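Progress report, gear assembly data collection
To: Jana Engelhardt, Trundevard
From: Tadhg Egan
Saturday, May 16, 2026

Hi Jana,

You asked for something you could read on the train without a glossary, so I've kept the tables in the shared folder and I'm just going to talk you through where we are. The short version is that the gear task is going well, the money is going where we said it would, and I have one request at the end that I'd like you to think about before we speak.

We now have 2,278 demonstrations that passed review. Elsa and In-ho have done most of the driving, with me filling in when one of them needs a break (my hands are slower than theirs, and Elsa has started labeling my episodes "vintage"). Everything in that total is the large blue gear going onto a peg or coming back off one. I know the proposal said we'd be onto the small gears by now. We held off on purpose, and I'll get to that. 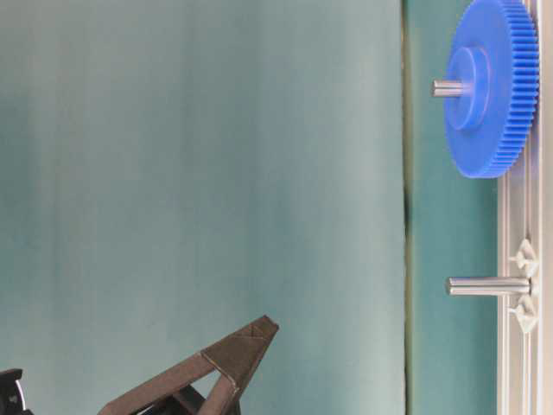
The biggest change since my last report is how we start each episode. In the winter we reset everything to the same pose every time, and the policy we trained on those examples was lovely to watch as long as you never touched anything. Move the starting pose a little and it would drive the gear into the rail with total confidence! So now the operator picks a starting pose from a shuffled list, and the list includes some pretty awkward ones. It's slower and it's more tiring, and I think it's the best decision we've made on this project.

We also stopped throwing away the fumbles. If the hub catches on the end of the peg and the operator backs off, straightens up and gets it on the second try, that episode stays in, with a tag saying where the recovery begins. Ciarán Ó Dubhghaill wrote the tagging tool over a couple of evenings and it has saved us a ridiculous amount of scrolling. What we still throw out is anything where the operator gave up, anything with a dropped video stream, and anything where the gear was dropped and somebody reached in to fetch it.

Ciarán and I went back through the older McIver batch with the same rules and pulled 43 episodes. Most of them had the wrist video lagging behind the joint readings, which you'd never spot by eye until you play the two next to each other. Annoying, but I'd much rather find it now than in October. The pulled ones are archived in case someone at Sedis wants to try fixing the timing.

On results: we run 100 trials on the real setup each time we train a new policy, with starting poses it hasn't seen. The numbers are in the folder and they're moving the right way. What pleases me more is how it fails. The old policy pushed harder when it got stuck. The new one tends to stop, pull back a bit and try again, and that's behavior it can only have picked up from the fumbles we kept.

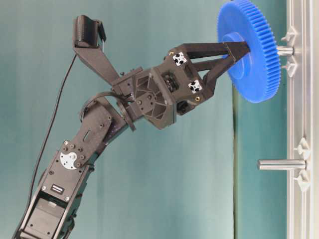
Why are we still on one gear when the plan had more sizes?
The last bit of the insertion is where nearly all the failures happen, and we wanted that part solid before adding anything new. If we'd switched sizes in the middle, we wouldn't know whether a bad week came from the gear or from our own episodes.

Next up is the smaller gear, and In-ho has already written the operator instructions for it. We'll keep collecting on the large one too, just less of it.

Now the request. I'd like to keep Elsa on full days for 5 more weeks, paid for out of the Lilov travel line, where we've spent almost nothing. She's our most consistent operator and she's been training In-ho as they go, and I don't want to lose that right as we change parts. If you're okay with it in principle, I'll send the revised budget sheet on Monday.

Talk soon,
Tadhg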